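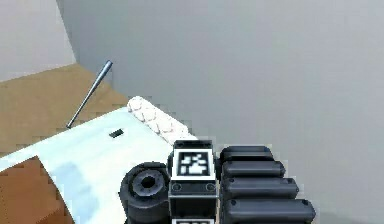
Parks & Outings

Remgate Park opened its gates for spring in March, and I went for the free bulb walk. The flyer promised 2,000 daffodils. I'd put it at a strong 175, all facing the parking lot.
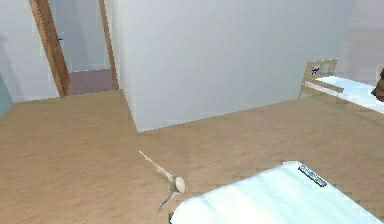

2 min read

The Gremero Garden tour left at 10:00 AM and paused 5 times for the view, which was of Tosh Pond – drained until April.

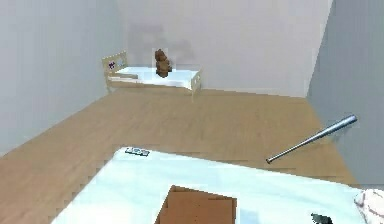 Lunch was on the Steltano Lawn, where the benches are new and very upright. I lasted as long as I could, sitting like a teddy bear on a small wooden bed, then gave up and lay on the grass. Next walk is in April, bring a cushion.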